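We use cookies to remember your settings and to count visits. By carrying on you accept this. Manage cookies | Accept all

Tuvo recalls convertible high chair over harness anchor

Parents who own the Tuvo Fulano high chair are being asked to stop using the seat harness as the only restraint and to check the batch code under the footrest. Tuvo issued the recall notice in March after tests found that the rear anchor of the five-point harness could pull through the seat shell under repeated load.

The notice covers 1,156 chairs. All were sold with the grey shell and the removable tray, and all carry a batch code beginning with 22. Chairs from later batches have a metal washer behind the anchor and are not affected. The toddler conversion kit, which turns the chair into a low seat, is sold separately and is outside the recall.

In the affected batch the webbing passes through a moulded slot and is held by a plastic bar on the back of the shell. The bar is meant to sit flat in a recess. On some chairs the recess was moulded too shallow, so the bar can rotate as a child leans forward. Once it has turned on its side it is narrow enough to pass through the slot. Tuvo says the fault appeared in the test laboratory after 500 load cycles and did not appear on any chair fitted with the washer.

Three reports of a loose strap had reached the company by the time the notice was published. None involved an injury. In each case the strap was noticed while the cover was off for washing.
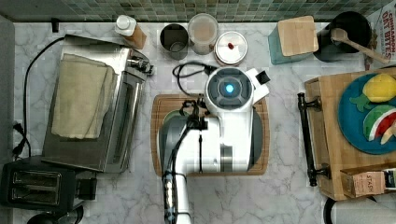 A kitchen worktop with chopping board and mosaic tile splashback.

To check a chair, remove the tray and the padded cover and look at the back of the shell at shoulder height. The plastic bar should lie level and should not turn when the strap is pulled firmly from the front. A bar that moves, or that stands proud of the shell, means the chair should be taken out of use until the repair kit has been fitted. The crotch post and the lap section use a different fixing and do not need to be checked.

The kit is free and contains two washers, a replacement bar and a printed guide. Fitting needs a cross-head screwdriver. Viklund, the importer that handles spare parts for the chair, is sending the kits by post and will also take back chairs from owners who would prefer a refund. No receipt is required, but the batch code must be given. Owners who bought the chair second-hand are covered on the same terms.

Chairs bought through the online shop Grokimport may have the batch label on the underside of the seat instead of the footrest. The code is in the same format. Grokimport has removed the affected batch from sale and says buyers with an account will be contacted by email.

Until the kit arrives, parents whose chair passes the check can go on using it with the harness fastened and an adult within reach – the same advice that is printed in the original manual. The tray is not a restraint and should not be relied on to hold a child in the seat.

The replacement washers should be checked again 3 months after fitting.

Get our family product news by email once a month. Enter your address to sign up. You can unsubscribe at any time.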